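Home Explore Notifications Messages Lists Profile More

1/ A small thread about amateur gold panning in the Pinalari valley. I have gone there for two summers and people write to me with the same questions, so I collect my answers in one place.

2/ Pinalari was never a rich district. The old reports speak of fine gold in the gravel bars, mostly below the place where the Annan creek comes in. A company called Ploltura worked there with sluices and closed after 2 seasons. The gold was real, but it did not pay the wages.

3/ For a hobby person this is good news. The bars were not dug very deep, and each spring the flood moves new gravel over them. What you find is flakes and flour gold. I have never found a nugget there and I do not know anybody who did.

4/ Before you go, ask for permission. The upper part of Annan creek is private land on both banks. The lower part is open for hand tools only, so a pan, a shovel and a small classifier. No pumps. The sign at the bridge explains it well, please read it to the end.

5/ Where to dig: the inside of the bends, behind large boulders, and in cracks of the bedrock when the water is low. October is the best month for me. In spring the creek is too strong and the water hurts the hands after ten minutes.

6/ Black sand is a good sign but it is not a promise. I have filled 40 pans from one bar with beautiful black sand and had three small flakes at the end of the day. The next bar, with less sand, was much better.
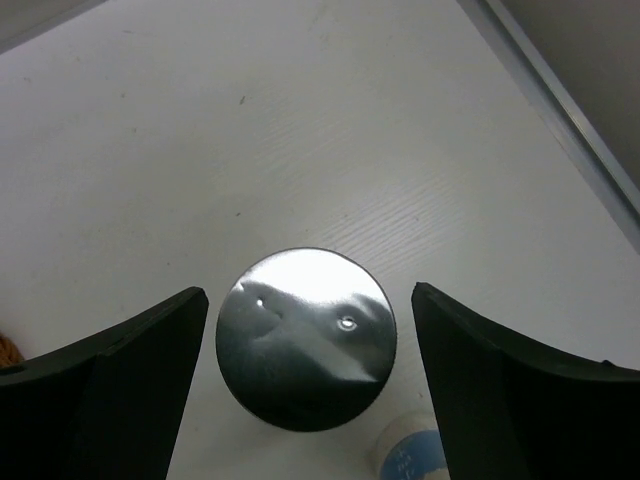 7/ Cleaning the concentrate at home

Dry it fully first. Then take out the magnetite with a magnet inside a plastic bag, so the sand falls off easily when you pull the magnet out. Go slowly, because fine gold likes to travel together with the magnetite. I always pan the removed sand one more time.

8/ Please do not use mercury. Some old books recommend it as if it were soap. It is poison for you and for the creek, and for such small amounts of gold you do not need it.

9/ Somebody asked about Zarkard, the next valley to the north. It has quartz veins and an old shaft, 1,000 feet from the road. I do not enter old shafts and I ask you also not to enter. The gravel below it gave me only pyrite. Pyrite breaks when you press it with a needle, gold only bends.

10/ About money: I do not sell my gold. Everything from two summers fits in one little glass vial, and the fuel cost me much more than this vial is worth.

11/ Fill your holes before you leave. I go again on Sunday if the rain stops, and I will write how high the water is at the bridge.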